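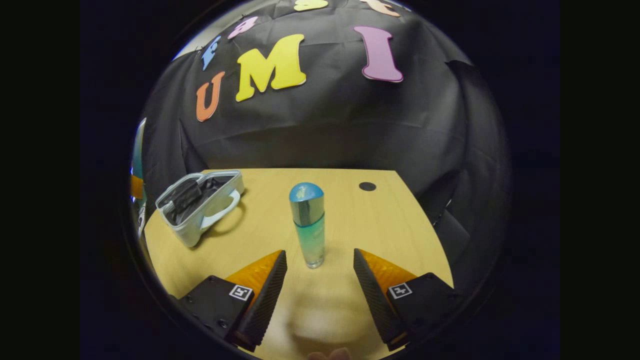 4.2 Packing tasks

Household packing remains hard for learned policies, mostly at the moment of contact. We collected 14 tasks with hand-held grippers, 20 demonstrations per operator, and trained one policy on all of them. In the bottle task (Figure 3), a clear bottle with a rounded blue cap stands upright on the table, and the goal is to put it into the open bag to its left. Glass of this kind gave the policy trouble -- it often closed the fingers too early, and the bottle tipped. Kneževič and Halilović report the same fault with drinking glasses. Soft bags added a second problem, as the opening changes shape when touched.

Figure 3. Start of the bottle task, with the fingers of the hand-held gripper open.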